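Rilloto Home Sim Pack: my long-term review

Updated 18/08/2018

I teach two-armed robots to do kitchen chores, which mostly means I sit in a chair and watch them fail in simulation first. For that I've been using the Rilloto pack since January, and I get asked about it often enough that it's easier to write it all down once.

What you get for your money is a set of furnished rooms, a two-armed robot model that's ready to drive, and a scripting layer Ditano calls Negi. The base license is $420 a year for one seat. Extra seats are $45 each, and there are 13 rooms in the base pack. I use 4 of them a lot and the rest hardly ever (the garage is pretty but my robot has no business in there).

Setup was quick! I had both arms moving before lunch on the first day. The camera views come already hooked up, one above the body and one at the gripper, and you can record them together. I used to spend whole evenings lining that stuff up by hand in Clondale, so this alone sold me.

Now the gripes. Shadows are blocky up close, and if you're training on gripper views you'll want to play with the light settings or just turn shadows down. The Negi manual skips over joint limits completely. And loading a big room takes over a minute on my older desktop, long enough to wander off for coffee and forget what I was testing.

Some views from one of my runs, body view first and last, gripper view in between:

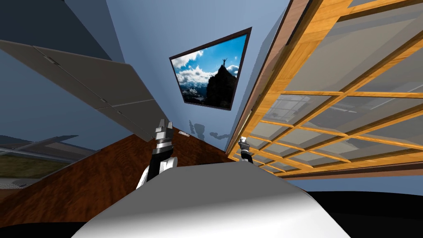
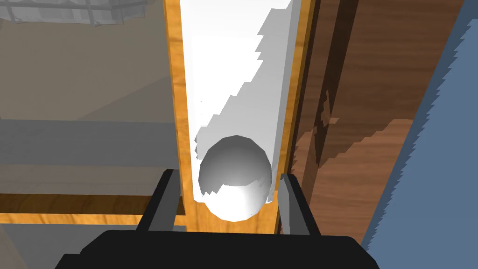 Gripper open, nothing in it: 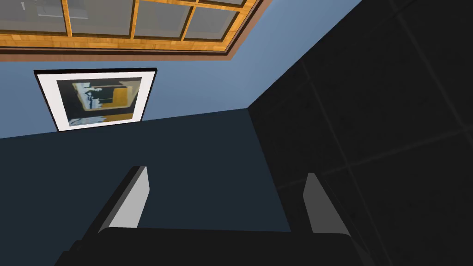
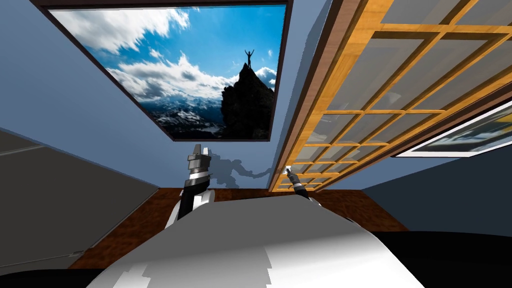

Support has been good to me. I wrote in twice, once about a license that wouldn't move to my new laptop and once about exporting recordings, and both times I had an answer the next morning. The export fix is in the current version, so update before you try it.

Would I renew? Yes, I already did. If you only need one arm and a bare table, save your cash and stick with the free Clondale scenes. For two arms in a room with real clutter and windows and walls to bump into, I'd take Rilloto. The trial is the full pack with recording switched off, so load your heaviest room first and see how your machine copes.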